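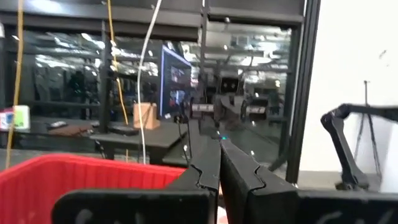

The ferry to Stulo leaves at 6.40 in the morning, a time chosen by someone who has never had to enjoy anything afterwards. It carries lorries, a great many crates of lemonade and, in May, a small group of adults in sensible shoes who have paid to be taught about cheese.

Stulo has 46 cheesemakers and one cash machine. The island's guided tasting walks began as a way of filling the guesthouses before the swimmers arrive, and they have kept that slightly improvised feel. You book by telephone. You are told to bring a knife. When I asked what sort of knife, there was a pause, and then the voice said, "A knife."

Our walk began above the harbour at Grutus, a village built on a slope so steep that the front doors of one street look down the chimneys of the next. The guide set off uphill at the pace of a woman who had left something in the oven. Three dairies lay ahead of us, with lunch at the last, and she clearly regarded the first two as an obstacle.

The first makes a fresh goat's cheese that has to be eaten within hours. We ate it standing up, off squares of waxed paper, with thyme honey that got on everything, including my notebook, where several important observations are now stuck together for good. The second dairy keeps its wheels in a cave behind the house. The cave holds 200 of them and smells like a rugby club that has taken up farming. I mean that warmly. The cheese is hard, salty and faintly sweet at the end, and the owner sells it by looking at you and deciding how much you need. I needed a kilo, apparently.

Between there and Pesex the path climbs roughly 1,000 feet, a detail the booking voice had left out. The view is very fine and I saw most of it sitting down.

Lunch was at Tannous, a farm with a long table under a mulberry tree and no menu. Out came blistered peppers, bread, lamb cooked with lemon, and a blue cheese wrapped in vine leaves that silenced even the couple from the guesthouse, who had been comparing it all morning with somewhere better. The house wine arrives in a jug and is not discussed.

The walk costs 3 times what it would to buy the same cheese in the harbour shop, as the harbour shop will tell you. Wear boots, skip breakfast and carry cash. The last ferry back goes at five, and the bus down from Pesex is meant to meet it.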